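Car test drives show gains for work zone detection method

A research group at Dasteo has reported results from a method that helps automated vehicles notice construction areas sooner, using an ordinary forward camera and no map updates. The work was carried out with Lostutgate, a small firm that builds driver assistance software, on rural two-lane roads near Sargate.

Most driving software finds a work zone by looking for cones, barriers and temporary signs. That works well on city streets, where such objects stand close to the lane. On open roads the first clues are often far away and only a few pixels wide, and by the time a sign can be read the vehicle has little time left to react.

The group's method, called Bensaid, does not wait for one clear object. It adds up weak clues over several seconds: crane masts above the horizon, bare ground beside the pavement, striped beacons, trucks near a site. Each clue raises or lowers a running score. When the score passes a set level, the planner is told to expect slower traffic and vehicles turning in or out.

"One crane on its own means very little, because you can see it from the next town," said Moataz Ghoneim, who led the study. "A crane in line with the road, with open gravel next to it and a beacon at the edge, means a lot more."

The team tested the method on 161 recorded approaches to building sites and road works. It gave its first warning at a median distance of 800 meters, compared with 200 meters for the sign-based detector the group used as a baseline. Both ran on the same recordings. False warnings were more common with the new method, mostly near farms and storage yards, and Ghoneim said the current rate is too high for use in a production vehicle.

Cremilda Brandão, who handled the labeling and the error analysis, said glare and reflections from the hood caused fewer problems than expected. Oncoming trucks were harder. A tall cargo body can hide a distant site for several seconds, and in early versions the score dropped every time that happened. The group now holds the score steady while the view is blocked, a change that removed roughly 30 percent of the late warnings.

Night driving and heavy rain were not part of the study. A second round of drives is planned for August, with the method running live in the car instead of on recordings. A safety driver will keep control throughout.
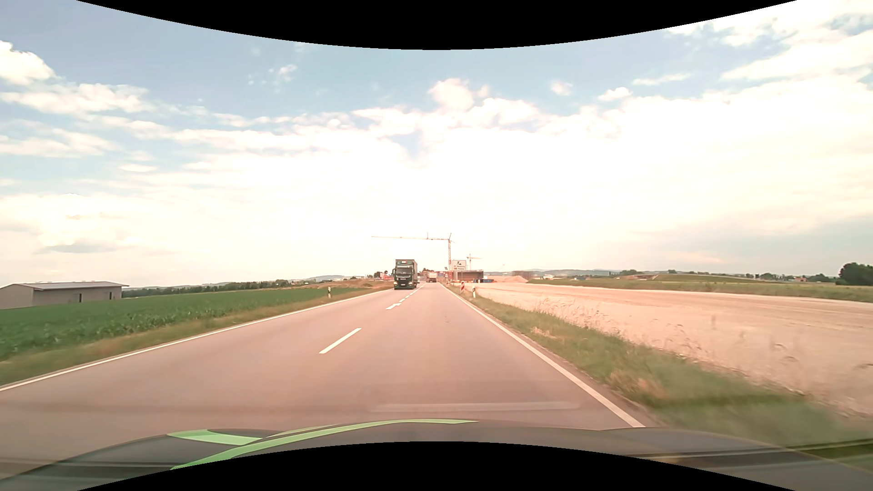
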